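3. Cell Setup and Upkeep
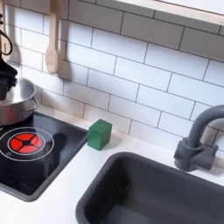

Figure 1. The play-kitchen cell, with the gripper holding the rim of the metal pot at the cooktop. The green block is on the counter between the cooktop and the sink.

3.1 Fixed parts of the cell

All of the runs reported in this paper were made in one cell, which we call Nundelent. It consists of a single arm with a two-finger gripper, a toy kitchen, and a steel base plate that both are bolted to. An earlier version of the cell had the kitchen standing on its own feet next to the arm. It crept away from the arm over a day of work, and by evening grasps that had been fine in the morning were landing on the wrong part of the pot. Bolting both to one plate removed most of this drift.

The cooktop and the sink are set into the white counter and are treated as fixed. Their corners are measured once after any work on the kitchen and stored in the cell file. The pot, the block and the spoon are loose and may be anywhere the task allows. We did not mark their start positions on the counter. Tape was tried in October and the policy learned to look for it.

The tiled wall behind the counter gave us some trouble. The tiles are glossy, and a lamp placed straight above the arm left a bright patch that moved as the arm moved. We now use two lamps, set wide and pointed at the ceiling. Reflections on the cooktop are weaker with this layout but have not gone away.

3.2 Gripper and cable

The fingers close on the pot by its rim, with the lower finger hooked over the inside edge. We chose a rim grasp because the wire handle is thin and turns the pot when it is lifted from one side. Closing force is set at the lowest value that holds the empty pot through a full move from the cooktop to the sink. A higher force did not reduce drops and wore the finger pads faster.

The gripper cable runs outside the arm in an open loop. The length of this loop matters more than we expected. If it is too short, the cable pulls on the wrist when the arm reaches the far end of the sink, and the force reading shifts. If it is too long, it can catch the spoon hanging above the cooktop. To set it, we drive the arm slowly to each corner of the work area and let out cable until the reading at the wrist stays the same at all four. The clamp is then tightened and its position scribed on the arm.

3.3 Routine checks

The operator carries out a short check before the first run of each day. The arm is sent home, the fingers are opened and closed on a gauge block, and the arm then touches a pin on the base plate. If the touch point is off by more than 3 mm, the cell is calibrated again before any data is kept. The finger pads and the cooktop are wiped with a dry cloth. Alcohol left a haze on the cooktop and is no longer used there.

Finger pads are replaced every 1,000 grasps, whether or not they look worn. The count is kept by the control software, Clirnimard, which also stores the operator's notes. Wrist screws are checked for torque every 3,000 grasps, together with the cable clamp and the bolts that hold the kitchen to the plate.

3.4 Faults and repair

The cell was stopped for repair 31 times during the study. Most stops were short and were caused by the cable: a connector worked loose at the gripper end, and the fingers failed to report their position. Reseating the connector cleared the fault but it came back, usually within a few days. We then added a strain relief bracket just above the gripper, made for us by the workshop at Fallusberg, and the fault did not return in the rest of the study.

The other stops were mostly worn pads in the early weeks, before the fixed replacement interval was in place. One stop was longer. The gripper closed on the edge of the sink at full speed and bent a finger mount, and the cell was down until a new mount arrived. The speed limit near the sink was halved afterward. Runs made on the day of that fault were dropped from the data set, including those that had finished normally.

The drawing of the bracket and the full check sheet are given in Appendix B. The second cell, at Chantharasri, was built from the same sheet and is not used in the results that follow.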